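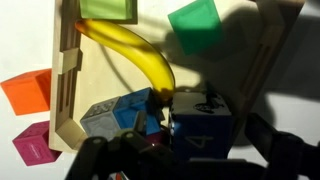 Figure 4. Banana and colored cubes in the slotted wooden tray; orange and magenta cubes outside it.

Shiuli Gunawardena
January

3.2 Tray sorting, mixed items

Second task in the Clusari set. One tray, raised edges, white tabletop. Items are cubes in plain colors plus a single odd shape -- the banana in Figure 4. We wanted something long and curved in with the blocks, as cubes alone pack too easily and the times bunch up.

Lighting was left as is. Strong light from one side, and a wide shadow over the right half of the tray, so the emerald cube has a bright top and a shaded lower part. Participants did not complain about this but two asked wether both greens belonged to the same group. They do not: lime and emerald are seperate colors in the scoring sheet (see 3.4).

Cubes on the tabletop count as unsorted, even when close to the rail. An item touching another item, e.g. banana end against the dark blue cube, is scored as placed. Total of 3765 placements kept, from 4000. Dropped ones were mostly missing labels -- the Vernwood sessions, mainly.

Last updated: January, 14:00

Related
Drirley: shape and color in shared trays
Çetinkaya block set, scoring notes
Clusari task list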